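The notice about the soup went up in October, taped inside the elevator where the inspection certificate used to be.

**TO WHOEVER IS COOKING THE SOUP,** it said. **WE ALL KNOW.**

Facundo Cisternas, who had been cooking the soup, read it twice between the lobby and the fourth floor. He had lived in the Jatham building for eleven years and had never before been addressed in capitals. He was a little flattered.

It was his mother's soup, or close to it. She had left him the recipe on the back of a gas bill, and the gas had been easier to read. There was cabbage in it, certainly. There was smoked fish. There was a word that was either "vinegar" or "Virginia," and after two bad winters he had settled on vinegar.

"You've been reported," said Milagros Palma, who was waiting on the landing with her arms folded and her mail under one of them.

"By whom?"

"By me. I wrote it."

"It says 'we all.'"

"I was speaking for the hallway."

He invited her in to smell it at the source, which he thought was only fair. She stood in the kitchen doorway with her chin up, like a woman identifying a body.

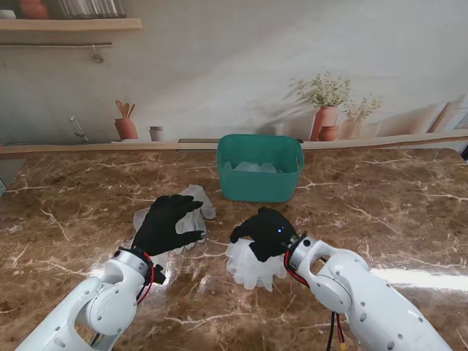
*The counter, brown marble with white and tan veins. The gloves are the thin plastic kind.*

"That's nice stone," she said, against her will.

"It came with the place."

"Mine came with linoleum." She looked at the pot. "How long does it do that?"

"Three hours. Then it rests."

"I'd need to rest too."

She left without tasting any, and he considered the matter closed. It wasn't. The next morning there was a second sheet of paper under the first, in a small, slanted hand that everyone knew belonged to Renato Ulloa in the basement apartment.

*I like the soup,* it said.

By dinnertime there were two parties. The people for the soup were mostly on the lower floors, where it arrived as a rumor. The people against it were on five and six, since smells rise and so do rents. Heriberto Alvarado, who had been on the sixth floor so long that his doorbell still had his first wife's name on it, proposed a vote. He was told that a vote needed rules. He went upstairs and wrote 37 of them.

Rule 4 defined soup. Rule 9 allowed that a stew might be heard as a witness. Rule 22 said that no resident could vote on behalf of a pet, and this lost him the Bavesico sisters, who had been counting on the parrot.

Facundo, meanwhile, kept cooking. He had a cold coming on and the weather was turning, and he could not think of anything else he knew how to make. He did try opening a window. The smell went out, took a look at the street, and came back in through Milagros Palma's.

She was at his door in four minutes.

"I'm airing it out," he said.

"Into me."

"Would you like a bowl?"

"I would like you to imagine," she said, "that I am sitting down with a book and a slice of toast."

He imagined it. It seemed a bit lonely, but he had the sense not to say so. What he said was that the bread was on the shelf if she wanted toast, and she came in and made some, mainly to show him how a quiet food behaved.

She ate the toast standing. Then she dipped the crust in the pot, to prove something, and was silent for a while.

"It needs salt," she said.

"The recipe doesn't say salt."

"Show me."

He brought out the gas bill. She held it up to the light over the stove, then at arm's length, then close to her nose. She had taught third grade for most of her life, and she read bad handwriting the way other people read faces.

"This isn't vinegar," she said.

"I knew it. Virginia."

"It's 'window.' It says, 'Keep the window closed or she'll complain.'"

Facundo sat down.

"Who will?"

"It doesn't say. Whoever lived next door, I suppose." She turned the bill over. The amount due was 1,043, in a currency that had since been replaced, and it did not seem to have been paid.
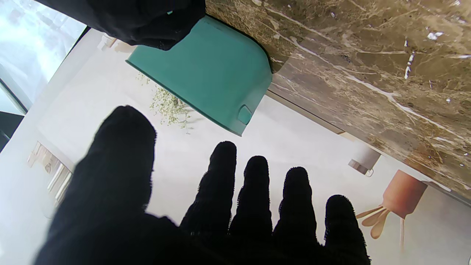
## The Vote

It was held in the lobby at seven in the evening. Heriberto Alvarado read his rules aloud as far as Rule 16, when the light timer went out, and again from Rule 14, when somebody found the switch. Estela Ojeda from the third floor asked whether there would be any soup. She had come straight from work and had understood that there would be soup.

There was soup. Milagros Palma had carried the pot down herself, with a dish towel around each handle, and she stood behind it with the ladle and a look that discouraged seconds.

"No vinegar this time," she told each of them. "That was the smell. The vinegar was the whole smell."

It was not the whole smell. It was the fish. But Facundo was at the end of the line holding a bowl like everyone else, and he let it go by.

The vote was put off until spring. Renato Ulloa went upstairs with the tape and moved his note to where the other one had been.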